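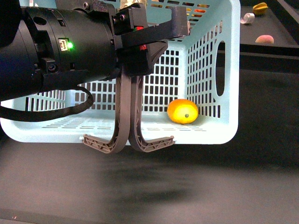 Grokudia support asked whether the policy had been trained on the wrist cameras as well as the head camera, or on the head camera alone, and wanted the episode count before looking any further.

Both, with equal weight. There are 551 teleoperated episodes in the Fallahi set, and 293 of those contain a fruit being moved between the tray and the basket. The rest are sorting within the tray, which we kept in for variety.

Symptom: the policy reaches well, then hesitates over the release. It hovers, closes a little, opens a little, and the run times out. We saw this in 12 trials on the first afternoon, all with round fruit.

Tried so far:
- Recalibrated the left and right wrists. No change.
- Shortened the action chunk. Smoother reach, same hesitation.
- Masked the upper part of the wrist view during training. Big change!
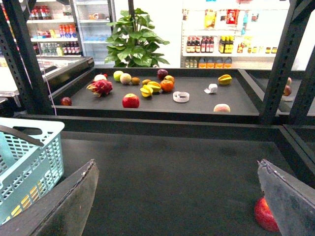 The masking idea came from the Tolla attention maps, which showed the policy paying a lot of attention to the store shelves and hardly any to the fingertips. With the mask on, attention moves down to the fingers and the hesitation has nearly gone - I was so pleased I reran the whole batch before lunch.

Still open: 2 failures remain, both on apples. My guess is that the fingertip hides too much of the fruit just before release, so I'm going to try feeding in a short history of wrist views next.
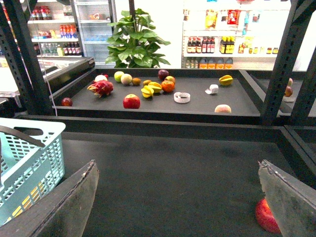
Wrist view, apple by the right finger.

Config and masks are in the Nevcombe folder under June. Please keep the ticket open until the history run has finished - really keen to see what it does.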